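MANGUNDAP NEIGHBORHOOD GARDEN ASSOCIATION
Minutes of the general meeting, 1 September 2019

The chair opened the meeting a little after the hour, once the extra benches had been carried in from the porch, and thanked everybody for coming out in such heat. There were 19 members present, with apologies received from several more who were away visiting family. A special welcome was given to the three new households from Plutik Street, who brought a very good peach cobbler and were told they could come back as often as they liked.

1. Minutes of the last meeting
These were read and approved with one correction. The hose left out by the north gate belonged to the association and should not have been listed as lost property. It has been put back on its hook.

2. Money
The balance stands at 991 dollars, after paying the water bill and the deposit on the fall compost delivery. The plant sale did better than we had dared to hope, and warm thanks were given to everyone who potted up seedlings in the spring — the tomatoes were gone before lunch. It was agreed that we should try to keep the balance near 1000 dollars going into winter, so any larger purchases will wait until the dues come in.

3. Water and the rain barrels
There was a long and good-natured discussion about the barrels along the Madico Road fence. Two of them drain well and the third is slow, and members with plots at that end have been walking the length of the garden with cans. One member offered to take the tap apart and clean it, and another offered to hold the flashlight. Evening watering is still preferred while the dry spell lasts. Please close the taps fully when you finish, even if you think the next person is right behind you.

4. Plots and the waiting list
There are 14 families on the waiting list, our longest list so far. Two plots have gone to weeds over the summer, and it was felt that a friendly telephone call should come before any letter. If the holders would like to give up their plots, or share them for a season, the first names on the list will be contacted. Several members spoke kindly about how hard it can be to keep up a garden in a difficult year, and offered to lend a hand with the clearing. 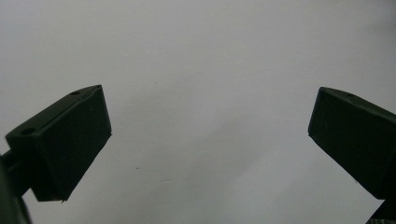
Dark green fingers against a pale background.

5. Compost
The Dalico yard will deliver at the side gate, and we will need wheelbarrows, so please bring one if you have it. The pile will be shared out by plot, with what is left going to the herb bed. There was a question about whether coffee grounds may go in the bins, and the answer is yes, filters and all. Citrus peel was talked over at some length and left for another time.

6. Harvest supper
The supper will be held in the garden as before, with long tables down the middle path. Sign-up sheets for dishes are in the shed. Last year we had a great many bean salads and hardly any bread, so bakers are warmly encouraged.

7. Other business
The lock on the shed is stiff and wants a drop of oil. A child's yellow rain boot is waiting on the shelf to be claimed. The seed swap will be in December, indoors, with cocoa.

The meeting closed with the last of the cobbler. Members who can stay behind next time to stack benches should let the secretary know.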